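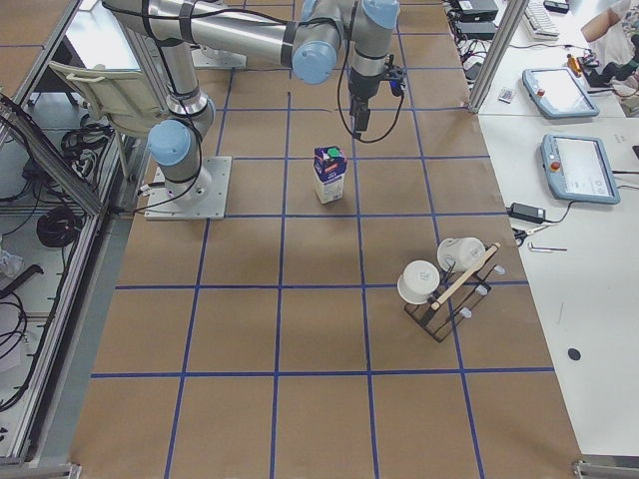

Hearing loop

A hearing loop, also called an audio induction loop, is an assistive listening system that sends sound straight to a hearing aid or cochlear implant by means of a magnetic field. It consists of a microphone or other sound source, a special amplifier and a length of wire laid around a room or counter. People inside the looped area switch their hearing aid to the telecoil programme and hear the speaker's voice as though they were sitting right beside them. It is a wonderfully simple idea, and it remains one of the most useful things a public building can offer to people with hearing loss.

How it works

The amplifier drives an electric current through the loop wire. The current rises and falls with the sound signal, and this creates a matching magnetic field in the space inside the loop. A telecoil – a tiny coil of wire wound on a metal core inside the hearing aid – picks up the changing field and turns it back into an electrical signal. The hearing aid then shapes and boosts that signal according to the wearer's own settings.

The pleasure of the system lies in what it leaves out. A microphone on a hearing aid at the back of a hall collects coughs, scraping chairs and echoes along with the voice on the stage. The loop takes its sound from a microphone close to the speaker's mouth, so most of that clutter never gets in. Many users describe their first visit to a well-looped theatre with real delight.

Telecoils

Telecoils were first fitted to hearing aids to help with telephone calls. Early telephone earpieces leaked a fairly strong magnetic field, and the coil could pick this up without the whistling that came from holding a receiver against a hearing aid microphone. Their use with room loops grew out of the same principle. Not every modern hearing aid has a telecoil, particularly among the smallest models worn inside the ear canal, and in many that do the programme has to be switched on by an audiologist before it can be used.

The angle of the coil matters. A telecoil standing upright responds best to the vertical field of a floor loop, while one lying flat may give a weak signal in a room but work well against a telephone. Wearers sometimes notice the sound fading when they bow their head, and this is the reason.

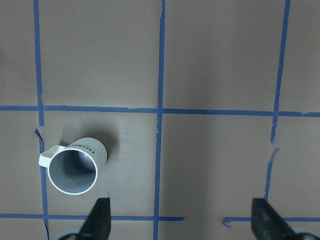
Types of loop

Perimeter loops run once around the edge of a room. They are cheap and quick to fit, and suit small meeting rooms and places of worship with little metal in the floor. In wider rooms the field becomes weak towards the middle.

Phased array loops use two sets of overlapping wires fed by separate channels, with the signals shifted in time against one another. The result is a pleasingly even field over a large area, with much less spill into the rooms next door. Flat copper tape is often used so that carpet can be laid over it.

Counter loops cover a small space in front of a ticket window, bank desk or pharmacy till. Neck loops are worn like a necklace and plug into a music player or a receiver.

Notable installations

The Brelura Theatre in Cinby replaced its perimeter loop with a phased array covering all 470 seats. The design used 28 separate runs of copper tape beneath the stalls and circle, and the work took nine weeks. The Okabe Lecture Hall, in the same town, has a smaller array fitted under its raked floor. The Zenus project, which began one January, brought counter loops to 30 shops and surgeries and published its wiring plans for others to follow.
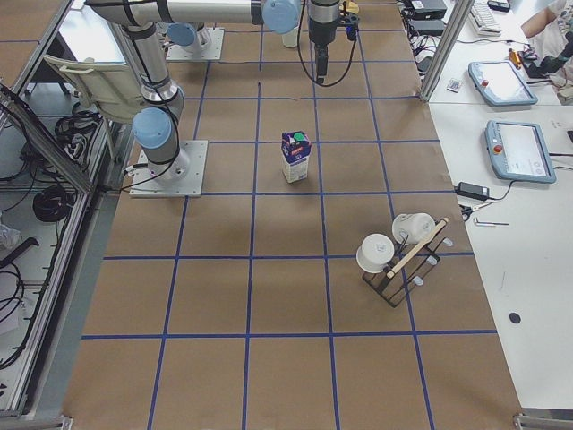

Problems and limits

Steel is the chief enemy of a good loop. Reinforcing bars, raised metal floors and ceiling grids soak up part of the field, usually more at high frequencies than at low ones, and speech can sound dull unless the amplifier corrects for it. Background magnetic noise is another trouble. Old dimmer switches, faulty mains wiring and large transformers can all produce a steady hum in a telecoil, and a site survey should listen for this before any wire goes down.

Spill is a concern where two looped rooms sit side by side or one above the other. A private conversation in one may be picked up in the next, so loops are not suited to confidential meetings without careful design.

Standards and signs

The international standard IEC 60118-4 sets out the field strength, frequency response and permitted background noise for loops. Looped areas are marked with a sign showing an ear and the letter T. Regular checks with a simple loop listener are well worth making, as an amplifier that has been unplugged gives no outward sign to staff with typical hearing.

Related systems

Infrared and FM radio systems do a similar job but need a receiver to be borrowed and handed back. Broadcast audio over Bluetooth, known as Auracast, is an exciting newcomer that can offer several channels in one room, and some venues run it beside their loop.

Last revised 2026-10-23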